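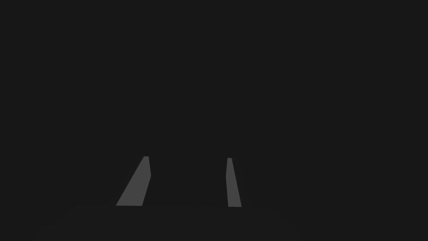
The Haslam workshop, Drusstead

Members of a shared workshop are building a robot arm for use in the home, and are testing its every movement in simulation first

The shared workshop at Haslam Yard in Drusstead has been open to members since its lease was signed with the town's development trust. It houses a wood shop, a metal bay and an electronics bench, and it has 158 paying members, most of whom come in the evening. Until last year its best-known product was a run of garden benches for the local primary school. It is now the home of Grumora, a robot arm designed and built by five of those members in their own time.

Grumora is intended to do one kind of work. It is to open and close household furniture, put small items away and fetch them again. The project began when Roxana Mosquera, a retired machine tool designer, was asked by her sister to make a set of drawer pulls that could be used with arthritic hands. The pulls were made and fitted. Ms Mosquera then began to consider whether the drawer might be opened by other means, and took her drawings to the workshop.

"I had spent my career on machines that were bolted to a factory floor and did the same thing all day," she says. "A bedroom is a much harder place. The furniture is never quite where the plan says it is."

The mechanical side of the project is shared between Ms Mosquera and Brunello Mazza, a cabinetmaker who has rented a bench in the wood shop for several years. The arm itself is assembled from aluminium tube and printed joints. Its base is a steel plate clamped to a wheeled stand, which Mr Mazza welded twice after the first version was found to rock when the arm was fully extended. The joints use motors bought second-hand from a supplier in Rirndale, and each was stripped, cleaned and tested under load before it was fitted.

Software is the responsibility of Siriporn Wiriya, who teaches computing at a further education college and joined the workshop in order to use the laser cutter. It was her decision that no command should be sent to the real arm until the same command had been run on a computer model. The group accepted the rule after some discussion. Mr Mazza had at first wished to proceed directly to trials with a chest of drawers of his own making.

The model contains a simple version of the arm, a gripper with two flat fingers, and a small number of furnished settings. Ms Wiriya built the dresser from Mr Mazza's measurements, and gave it the wood grain and round knobs of a piece he had restored. Other objects have been added from a shared library as the work required. The view used most often is taken from the wrist, looking out past the fingers, and corresponds to the position in which a small camera will later be mounted on the finished machine.
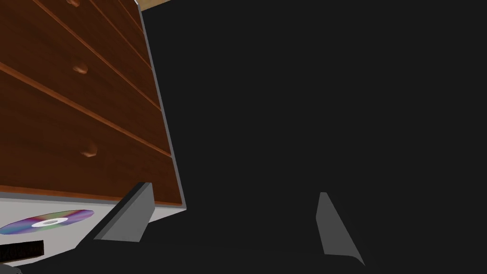 The simulated gripper near the dresser, with a compact disc on the pale surface below the drawers.

The choice of a wrist view has had consequences for the design. As the arm turns, the furniture tilts and slides out of sight, and for part of many movements there may be little for the software to work from. The group has therefore had to decide how far the arm should rely on what the camera shows and how far on its own record of where it has been. At present it does both, and stops if the two disagree by more than a set amount.

The simulation has so far completed 1244 runs. Each is logged with the starting position of the arm, the drawer to be opened and the outcome. Kirsty Bainbridge, who keeps the log, trained as a laboratory technician and has brought the habits of that profession to the workshop. Failed runs are kept alongside the successful ones and sorted by cause. The largest group consists of attempts in which the fingers closed above or below the knob. A smaller group concerns the path of the arm, which on occasion chose a route that would have brought the elbow into contact with the top of the furniture.

Ms Bainbridge is cautious about what the figures show. "The knobs in the model are perfectly round and perfectly fixed," she says. "Anyone who owns an old chest of drawers will know that one of them is always loose. We shall have to see how much of this work carries over."

Small flat objects have proved a separate difficulty. A disc lying on a hard surface offers almost nothing for a pair of straight fingers to hold, and the group has discussed several remedies, among them a thin lip at the fingertip and a soft pad that would allow the object to be drawn to an edge before it is lifted. Mr Mazza has cut sample fingertips in beech, nylon and rubber-faced aluminium. The beech wore quickly. Tests on the other two continue, and the fingers in the model will be left plain until a pattern has been agreed.

The cost of the project has been met by the members themselves, together with a grant of £242 from the workshop's materials fund. The grant paid for bearings, cable and an emergency stop switch. The switch was a condition of the award. It was proposed by Sandra Clegg, who manages the workshop and is responsible for its safety rules, and who has also required that the arm be run only inside a marked area of the metal bay, with a second member present.

"We have rules for the table saw and rules for the lathe," Mrs Clegg says. "We did not have any for a machine that decides for itself where to move. Writing them took longer than I had expected, and I am sure they will be rewritten."

The first trials of the physical arm are planned for June. They will be carried out at low speed on a single drawer, which Mr Mazza has built into an open carcass so that the runners can be watched from the side. The arm is designed to pull with a force of up to 2 kilograms, enough for a well-waxed drawer and too little for a swollen one. Ms Mosquera regards the limit as sensible and does not propose to raise it.

Drawings for the base and the joints are held in a folder at the electronics bench, where members may consult them on request. Those wishing to attend the June trials should give their names to Mrs Clegg at the workshop office, which is open from 6pm.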